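Week 3: looking after the two-arm cell

OK, so last time we did the software side, and I promised we'd get to the cell itself. These notes cover what I go through before a session on the Traradgate cell and what I do when an arm starts acting up. Bring them to the lab, you'll want them next to you!

Start with the power off. Check the bolts where each base meets the front rail, and put a wrench on them (don't just look). Ours work loose on the left side first, I think because the left arm does most of the long reaches. Then run your hand along the corrugated conduit from shoulder to elbow. It should slide a little. If it's tight anywhere, free it now, or the arm will tug on it all afternoon and you'll be chasing weird position errors.

Next, power on and home both arms, left one first. Wait for the homing to finish before you touch the right one. The Lunard controller logs code 1039 if you home them together, and then you get to restart everything (I've done this more than I'd like to admit).

Grippers: open and close each one 3 times with nothing in it. Listen for clicking. Wipe the fingers with a dry cloth, no solvent please, it ruins the grip. We swap finger pads every 300 hours, and the hours go in the Lisar logbook, so write yours down when you finish.

Wrist cameras get checked last. Jog each arm through its full wrist range and watch the picture. You want to see the fingertips the whole way through. If they drift out of view, the mount has slipped, so loosen the 2 small screws, nudge it back and check again.

For the handling test we use network cables and small plug-in gear, mostly because cables are awful to grip and show up a bad alignment right away. Approach slowly, keep the wrists apart until both arms are where you want them, and bring them together at low speed. Baumgartner's setup guide has the speed table, chapter 2.

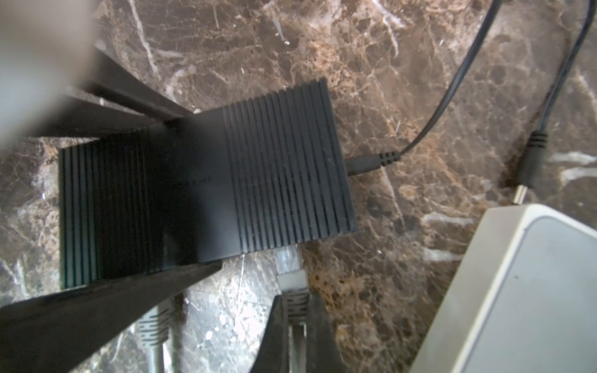
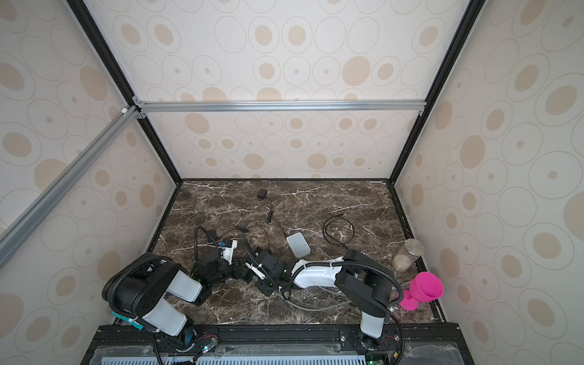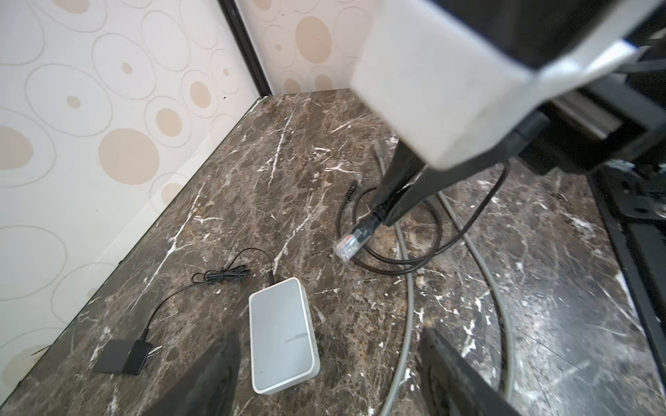
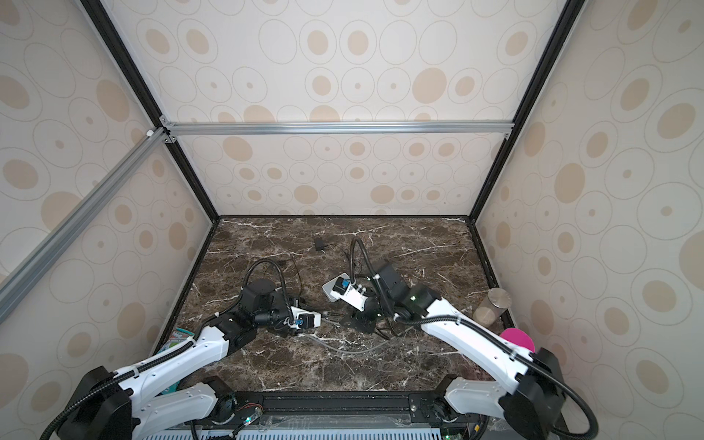
Handling test with cables and small devices, wrist views (first and third) and whole-cell views (second and fourth).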